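I went to the Stoken open day on 24th February expecting to be sold something, and I was right. Stoken makes web series, the cheerful kind with a famous face in a home office, and for one afternoon it let the public wander around Turkside, the old mill it rents.

The line outside was long. A sign promised 1000 free tote bags. I didn't get one.

What the tour covers

You see two sets, an edit room and a hallway of framed posters. Our guide, Elīna Rätsep, was pleasant and quick, and she dodged every question about who owns the shows once they get popular. I asked twice. The answer both times was that "the community" does. The community wasn't at the November meeting where Stoken sold its biggest feel-good show to a streaming service.

The kitchen set is smaller than it looks online, and the window is painted on. People loved it anyway and lined up for selfies. I took one too, and I look tired in it. 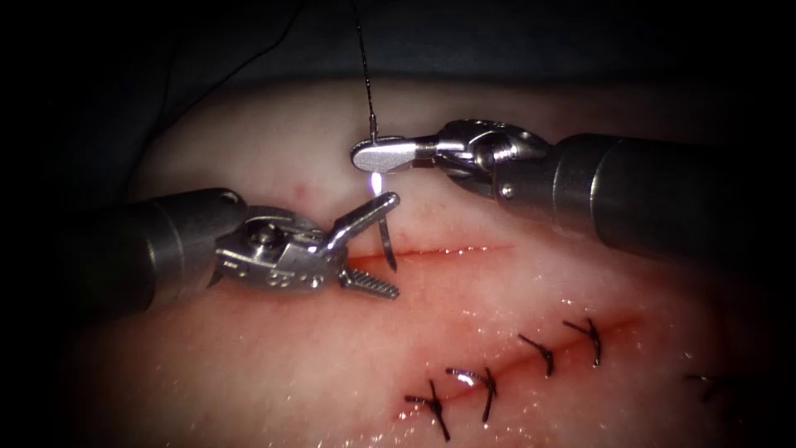
The panel

Līga Rozīte, who hosts the morning show, spoke for half an hour about kindness. She's funny and I think she means it. Then somebody near the back asked why fans who sent in free clips hadn't been paid, and we got a long story about her dog.

Is it worth going?

Tickets are free, but parking was $4 and the coffee was bad. Stoken says 3000 people signed up. I'd believe half. If you already watch the shows, go and have a nice time. I'm waiting to see what happens to the comment section when the paywall goes up.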